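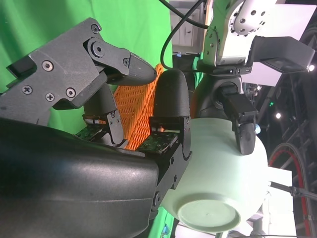

Search the help pages Search All topics Kitchen Storage Laundry

How to keep an orange mesh piece and ceramic bowls together without chips?

Posted by Flusura

Hello to all. I have a small kitchen with one open shelf and I keep my pale ceramic bowls there, the kind with a small ring under the bottom. I have also some bright orange mesh, the stretchy type that comes from a bag of fruit, and I thought I could put pieces of it between the bowls when I stack them. In February I moved to this apartment and two bowls got small chips on the ring from the one below or from the road, I don't know which.

My shelf is 70 cm wide and the stack can not be very high. Is mesh enough between bowls, or do I need felt or paper? Also, when I wash a bowl, is it all right to leave it on its side to dry, or must it be upside down? My mother always put them upside down, but then water stays inside the ring for hours and makes a mark on the wood of the shelf.

I don't want to buy special things if it is possible.

Posted by Brarine

I use the same mesh for the same purpose, so I can tell you what I found. One layer of fruit net is too thin. It has knots and small hard joints, and the foot of the upper bowl stands on them and slides. If you fold it two or three times it becomes better, but then it wants to open again and the stack leans a little. I sew mine with a few stitches in the middle and after this it stays flat. Wash it first in warm water with soap, because the net from oranges can be sticky and it leaves a smell.

For daily use on a shelf I think folded mesh is enough. For moving to another home it is not enough. Then I wrap each bowl in paper and stand it in the box on its edge, like plates, with something soft under. I moved with 14 bowls this way and all arrived whole.

About drying - on the side is fine if the bowl can not roll. Put it on a towel and let the ring look to the open side, so the water goes out of it. I do this every evening. Only don't put it close to the edge of the counter.

The foot ring is often the rough part, more than the rim. Turn your bowls and feel with a finger. If it scratches your finger, it will scratch the bowl under it also. You can rub it a little with very fine wet sandpaper. I used number 3000 and it took a long time, so maybe take one that is less fine for the start and finish with the fine one. Do it under water so there is no dust.

Posted by Pradis

just buy felt circles, they cost almost nothing. mesh is for oranges

Posted by Ramanauskas

I agree with most of what Brarine wrote, but I would be careful with sandpaper if the glaze goes over the ring. Look first. If the ring is a different color and not shiny, there is no glaze and you can rub it. If it is shiny all around, leave it.

Also for the mark on the wood: a folded cloth under the lowest bowl helped me. I change it when I clean the shelf. And make two low stacks if you have 70 cm, you will not have to lift so many bowls to get the one you want.

Last updated May 20, 2021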